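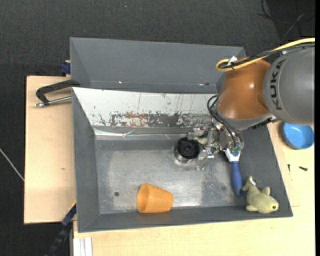
Rust, Chips and Scuffs: Keeping Metal Bins and Trays Alive in the Home Shop

Filed under: Workshop, Metal, Things You Meant to Do in June

Most of us own more sheet metal than we think. Drip trays, parts bins, the big tub the potting soil lives in, the drawer liners from a cabinet you no longer have. It all arrives painted, and it all starts shedding that paint the first time you drop a wrench in it. What follows is a pile of tips, in the order I thought of them, which is also the order my shop is organized in.

Scrape before you sand

When paint has started to lift, sandpaper skates over the loose edge and polishes it. You end up with a smooth, attractive flake that will fall off in a month. Take a stiff putty knife first and push it under the ragged edge, held low, almost flat. Whatever wants to come up, let it. The bare patch will get bigger than you hoped. It was always that big, you just hadn't met the rest of it.

Once the knife stops finding anything loose, go in with 80 grit and feather the edge of the sound paint until your fingertip can't find the step. Then 120. If you can feel it now, you'll see it later, usually while somebody else is looking.

Light rust

Surface rust, the reddish-brown kind that comes off on your thumb, gives up to a wad of steel wool and a little white vinegar. Wet the spot, leave it half an hour, scrub, wipe, repeat. Rinse with water that has a spoonful of baking soda in it, then dry the metal right away with a rag and a hair dryer. Bare wet steel will start rusting again while you're looking for the rag, so find the rag first.

For bigger pieces, lay paper towels over the rust, soak them with vinegar and put plastic wrap on top. It looks like you're marinating a filing cabinet. Check it every hour or so. Vinegar left on overnight will eat into good steel and leave it a dull, streaky gray.

Keep vinegar away from galvanized metal. It strips the zinc, and the zinc was doing all the work.

Pitting

If there are craters after the rust comes off, you have two choices. Fill them with a metal-reinforced body filler, or decide they're fine. For a bin that holds hose fittings, they're fine. For anything that has to hold liquid, hold a flashlight behind it in a dark room. If you see stars, it's a planter now.

Holes

Small round holes in the bottom of a metal tub may be there for drainage, for hanging, or for a screw that left years ago. Before you plug one, think about whether you'll ever want to hose the thing out. I plugged the hole in my big soil tub and spent the next spring bailing it with a yogurt cup.

If you do want it closed, a rubber plug from the hardware store drawer is better than a blob of sealant, as you can change your mind. For something permanent, a short stainless bolt with a fender washer and a rubber washer on each side will outlast the tub.

Foil tape

The shiny kind, sold for ductwork, is good stuff along a seam and lousy stuff everywhere else. The metal has to be clean and dry, and the tape wants to go down a few inches at a time with a plastic card pressed behind it. Pull off a long piece and it will find itself and stick there forever. Wrinkles are channels for water, so if you get a bad one, slit it with a razor blade, press it flat and put a short patch on top.

Don't use it on the bottom of anything you slide tools around in. It has the strength of a gum wrapper.

Scuffs

Leave them. Cloudy marks on the bottom of a bare metal tray are what a tray bottom looks like. I once spent an afternoon with a buffing wheel bringing up a mirror finish on a drip pan, then put it under the mower.

If a scuff has left black rubber or grease behind, mineral spirits on a rag will take it off. Work near an open door and hang the rag outside to dry, spread out flat. Oily rags wadded up in a corner can heat up all by themselves and burn your shop down, and then the scuffs will be the least of it.

Primer and paint

On bare steel, use a rusty metal primer if you couldn't get all the rust and a clean metal primer if you could. Lying to yourself at this point costs a second can. Two thin coats beat one thick one. On sloping sides they beat it badly, because thick paint runs downhill and collects in the corner in a fat little roll that stays soft for weeks.

White is a popular color for the inside of bins and I understand why. You can find a dropped screw against it. You can also find every scratch, speck and chip you make from that day on. I've gone over to a light gray, and the bins look no worse than they did last year, or I can't tell, and I'll take either.

Let the paint cure a full week before you put anything in there. The can will say it's dry to the touch in an hour. Dry to the touch means you can touch it. It doesn't mean you can throw a pipe wrench at it.

A liner saves the whole business

A scrap of rubber mat cut to fit the bottom of a bin will stop most chips before they happen. So will old carpet, but carpet holds water like a grudge, and you'll lift it one day to find a fresh brown crop underneath. Cut the mat a little small on all sides so you can get a finger under it. Pull it out a couple of times a year and shake it. Things will fall out that you bought replacements for.

Protecting the bench

Metal edges chew up wood. If a heavy bin lives on a wooden bench, stick felt or rubber feet under the corners, or put down a piece of hardboard and replace it when it looks sorry. A light coat of paste wax on the bench top helps heavy things slide without gouging, and dried glue pops off it with a scraper. Wax once in spring and again when you remember.

Damp

All of the above is housekeeping if your shop is damp. Move bins off a concrete floor, even by the thickness of a couple of lath strips, and keep them away from the door where the rain blows in. A small fan on a timer does more than I expected. Silica gel packets work in a closed toolbox and do nothing at all in an open bin, where they're trying to dry the county.

Tools you don't use often can get a wipe of light machine oil before they're put away. Wipe most of it back off. A dripping tool collects sawdust until it looks breaded.

Next up on this page: getting labels off jars, and why the hot water method leaves you with a hot jar that has a label on it.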